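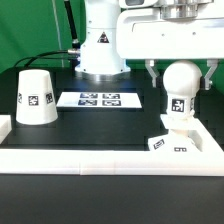 Home | Projects | Teaching a Robot | FAQ | Contact

Teaching by Hand: Your Questions

What does "showing" a robot a task mean?
You do the job yourself, through the arm, and the robot records every move. No code! We do it in two ways: you hold the arm and guide it, or you sit at the controller and drive it from across the room.

Which way should I start with?
By hand, if you can. You feel right away when a reach is awkward. Remote control takes longer to learn, but your own arms stay out of the camera's view, and that matters a lot once you train on the video.

Why are there square black-and-white markers on everything?
They tell the software where each thing is and which way it's facing. Ours go on the cup, on the parts and on a flat card in front of the base. Print them matte if you can, as shiny card throws glare.

How many demonstrations do I need?
More than you'd like, fewer than you'd fear. Our Drarus set has 2897 of them, recorded by four people, but we had a simple pick-up going long before that.

What if I fumble one?
Keep it if you recovered well! A clumsy grab followed by a good one teaches plenty. Toss it if you knocked something over and gave up.

Does the color of the backdrop matter?
For us, yes. Bright green is easy to pick out and swap in software, and it hides the clutter in the Harnlow workshop (there's a lot of it).

How long is a session?
Two hours at most. After that your moves get sloppy and the recordings show it.

Can I use your recordings?
Sure, write to us through the contact page and tell us what you're building. We love hearing about it.

Comments (2)

gripfan: The bit about keeping fumbles helped a ton. I'd been deleting all of mine.

privent_lab: Do you re-print the card when it gets scuffed, or just wipe it down?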